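Learning to write letters again

I moved to Lelwood in February, with two suitcases and a box of books, and for the first weeks I spoke mostly to people in shops. My English was correct but slow. On the telephone I was afraid of it. So I began to write letters to my old neighbour, Eugeniusz Bielecka, who is a retired surveyor and does not trust any message that arrives without a stamp.

The first letter took me a whole evening. I had forgotten how tired the hand becomes when it has only typed for years. My writing went down the page like a path down a hill, and I crossed out so many words that I copied everything again before I sent it. It was one page and a half. I told him about the bus to Callness, the price of bread and the rain.

His answer came 17 days later. He had written nine pages, on both sides, and most of it was about a dispute over a fence. I read it three times. There was one sentence about my mother's garden which I would never have received by email, as he would have thought it too small to send.

After that I made a habit of it. Every Tuesday, after supper, I switch off the telephone and write until I have no more to say. Some weeks this is a long time, and some weeks I finish before the tea is ready to drink. I have stopped making a clean copy. If I spell a word wrongly, I put a line through it and go on.
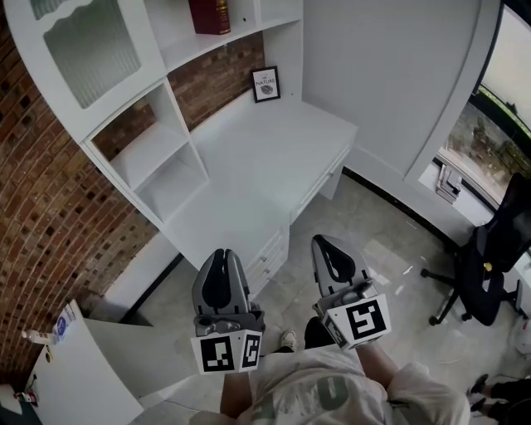 Filed under: Letters and paper

A few readers asked me what I use. The paper is a cheap pad from Kerekes, the stationer's shop near the station. It is a little yellow and the ink does not come through to the other side. I tried a more expensive one before, but I was so careful with it that I wrote like a person filling in a form.

For the pen I have less good advice. My fountain pen was a present and it leaks when I carry it, so it stays at home. In the train I use a pencil. Eugeniusz complained about the pencil, and then in his next letter he used one himself for the last two pages.

I also keep the letters I receive, in an old biscuit tin, with the newest at the front. I do not keep copies of my own. Sometimes he answers a question and I cannot remember what I asked, and I have to guess from his answer. With the fence I am still not sure which neighbour is in the wrong.

Next week I will write about the post office in Jasero, where my parcel stayed for most of the winter.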